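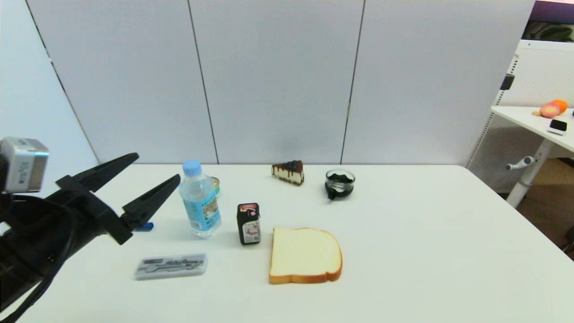
Pre-opening inspection, robot arm table, Tennant Hall, Jadbridge Open Day. I filled this in during the morning walk-round and added to it through the first two demo slots, so the comments get longer as they go. I've inspected a lot of folding chairs and extension cords for this event over the years and it was a real pleasure to have an arm on the list! The station is run by the Joneo demo team, and the job is simple to follow from the visitor side: the arm picks everyday things off a white table. A water bottle, a slice of bread and a slice of cake are all out there together, and that mix makes a better show than a row of plastic blocks would. It also means a few lines on this sheet had to be borrowed from the food tables.

Search this site Search Clear

Marks used: OK = checked and fine. FIX = put right before doors. WATCH = fine now, look again at each slot.

SECTION A. AREA AND ACCESS

1. Visitor line taped on floor, unbroken, clear of full arm reach — OK
Comment: Measured with the arm stretched toward the visitor side, powered, operator at the controls. Tape is yellow and easy to see from the door.

2. Group size posted and agreed with door staff — OK
Comment: 8 per group. We talked about going higher, but the people at the back can't see over the ones in front and they lean.

3. Exit route from demo corner kept open — FIX
Comment: Two crates of Gastmont leaflets were stacked in the way. Moved to the lobby. Please leave them there.

4. Floor dry, no trailing leads where visitors walk — OK

5. Sight lines for wheelchair users and small children — WATCH
Comment: Good from the left end of the line, less good from the middle. Door staff to send them to the left end first. A step for kids was offered and I said no to it, so close to the tape.

SECTION B. ARM AND MOUNTING

6. Base bolts tight, witness marks lined up — OK

7. Emergency stop within reach of operator, tested — OK
Comment: Pressed three times, once at rest and twice with the arm moving. It stopped each time and needed a proper reset before it would move again. Very satisfying to watch.

8. Speed limit set to demo setting — OK
Comment: The operator can go to 100 percent in the lab. Here it's capped well under that and the cap is behind a password. I asked to see it refused, and it was.

9. Cables at wrist secured, no pinch or snag through full travel — WATCH
Comment: See below. The loops are there to give the wrist slack and I'm told they need to be that long. They do come down near the table when the hand is low. Look at them again after each slot, especially after a pick close to the food.

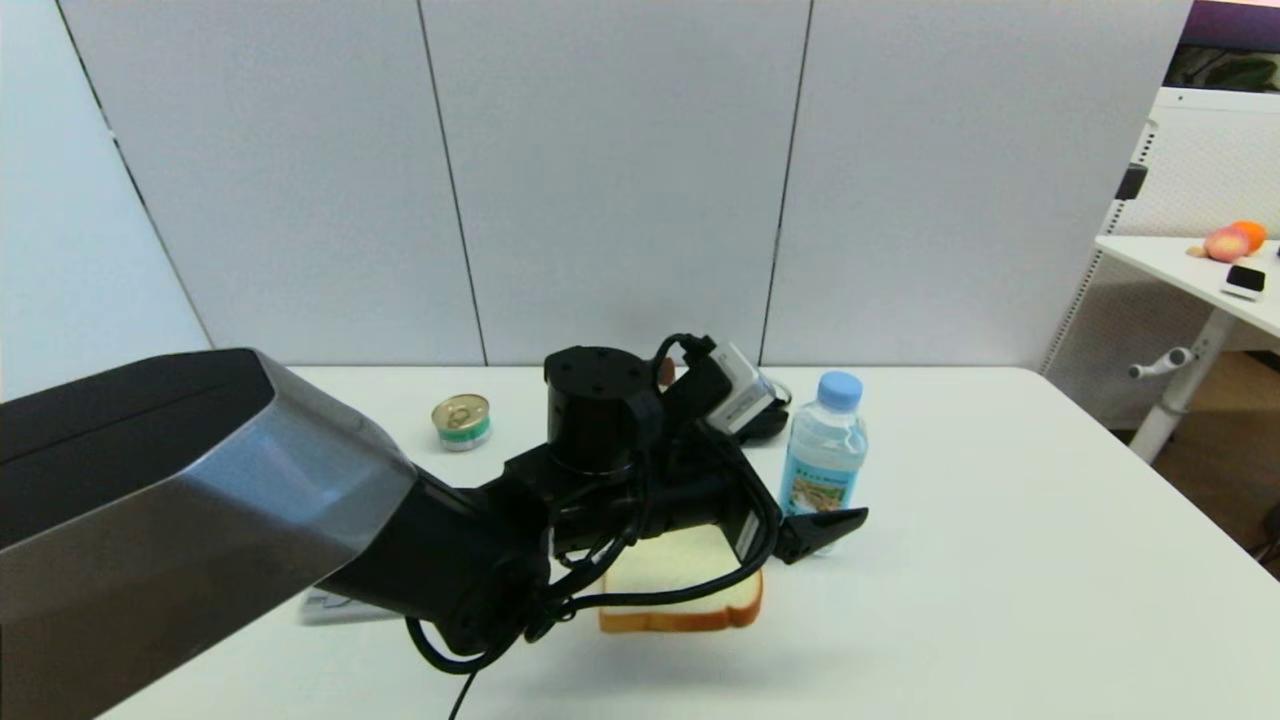 Item 9: cable loops at the wrist, with the hand over the bread.

10. Gripper fingers clean, no burrs, screws seated — OK
Comment: Wiped down before the first run. The tips are narrow — treat them as a pointed tool when the arm is parked.

11. Run log available and up to date — OK
Comment: The counter read 3,176 picks when I signed. I wrote it down so that tomorrow's inspector can see how busy we were.

SECTION C. TABLE AND OBJECTS

12. Table stable, no rocking when leaned on — OK

13. No glass near the front edge — OK
Comment: There's one small glass item and it lives toward the back. If it gets moved for a demo, it goes back before the next group comes in.

14. Bottle cap tight — OK
Comment: Tighten by hand before each slot. Spare bottles are under the operator's desk.

15. Food on the demo table not to be eaten — FIX
Comment: No sign up when I arrived. There's one now, at child height as well as adult height. The cake is the problem, obviously. It looks very good.

16. Fresh food changed on schedule — WATCH
Comment: Bread and cake at lunch, and again in the afternoon if we stay open. Fruit can last the day.

17. Allergen notice at the line — FIX
Comment: Printed and taped up. Copied from the bake sale wording with the prices taken off.

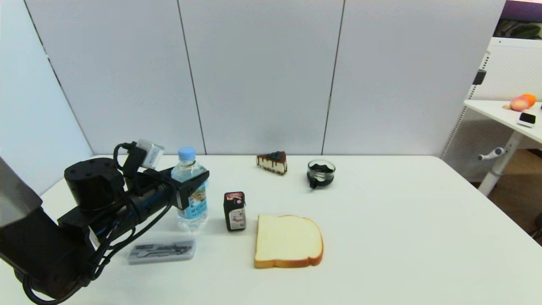
Can visitors hand an object to the robot themselves?
Visitors may pass an object to the operator, who checks it and puts it on the table while the arm is stopped. Nothing goes over the line by hand during a run.

SECTION D. RUNNING THE SLOT

18. Operator at controls for the whole slot, no phone — OK

19. Spoken safety intro given to every group — OK
Comment: Heard it twice. Short, friendly, and it covers the line, the stop button and the food. The second group asked so many questions that the slot ran to nearly 40 minutes. I'd sooner have that problem than a silent room, but the door needs warning so the line outside doesn't build up.

20. Arm parked and power light off between groups — WATCH
Comment: Done after the first group, forgotten after the second until I asked. Add it to the operator's card.
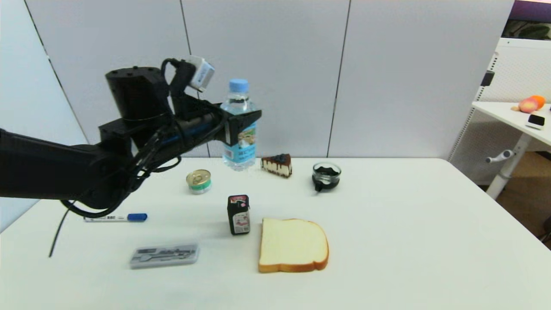 21. Approach path for the bottle pick agreed and rehearsed — OK
Comment: I spent longer on this one than the sheet asks for, partly out of duty and partly because I wanted to see it again. Visitors go quiet at this point and then edge forward, so whoever is on the line should be watching feet and leaving the arm to the operator. The fingers come in on either side of the bottle with the cake standing right next to it, and I asked the team how much room they like to leave there. Their answer was to slide the cake over a hand's width for the busy slots. Agreed and written on the card. Bread can stay where it is. Keep an eye on the cables hanging under the arm on this move too, same as item 9.

22. What to do if something is dropped or spilled — OK
Comment: Stop, park, power off, then wipe. Paper towels are on the operator's side. Visitors stay behind the line even if they offer to help, and they will offer.

Left open for the afternoon check: items 5, 9, 16 and 20. The WATCH marks can be cleared by whoever takes the next walk-round — initial beside the item and put the time. Earplugs aren't needed for this station, whatever last year's sheet says; the air compressor it refers to is at the other end of the hall.

We use cookies to remember your settings on this site. Accept Decline

Contact Jadbridge Open Day | © Jadbridge Open Day | Back to top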